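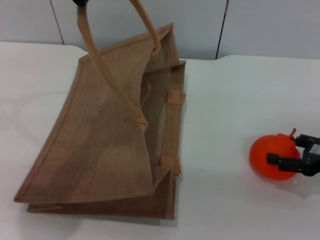
The bag that does everything

I own 11 shopping bags and I only like one of them. It's jute, it's the colour of a digestive biscuit, and it spends most of its life lying on its side on whatever flat surface I've dumped it on when I come in the door.

I bought it at the Warkley market on a morning when I'd gone in for a loaf of bread and come out with far more than two arms could manage (stone fruit season, you understand). The bloke on the Viron stall had a pile of them by the till for 19 dollars. I remember thinking that was steep for a sack! That was four summers ago and I've stopped grumbling.

What I love about jute is that it has a bit of backbone. My cotton totes slump into a puddle the second you let go, and the tomatoes at the bottom cop the lot. A coarse weave like this one keeps some shape even when it's flopped over, so you can lay it down, open end towards you, and reach in for things one at a time. I do my unpacking that way now. Tomatoes and persimmons come out first, before anything has a chance to lean on them, then the greens, then the tins that should have gone in first and never do.

Handles matter more than people reckon. Flat webbing cuts into my fingers by the second block, whereas a rolled handle sits nicely in the hand, and if the loop is long enough you can sling it over your shoulder with a winter coat on. Have a good look at where the handle joins the bag before you pay. I want wrapping and stitching there, and plenty of it. I had a very handsome one from Ninh, all printed lemons, and it let go outside the chemist with a jar of passata in it. I still find it hard to talk about.

Jute does shed. You'll find little hairs on your black jumper and now and then on a peach, and a good shake over the back step helps. Don't put it in the washing machine, whatever your sister tells you. I did that with my first one and it came out the size of a lunch bag and smelling like a wet paddock. A damp cloth, a bit of soap and an afternoon on the line is plenty.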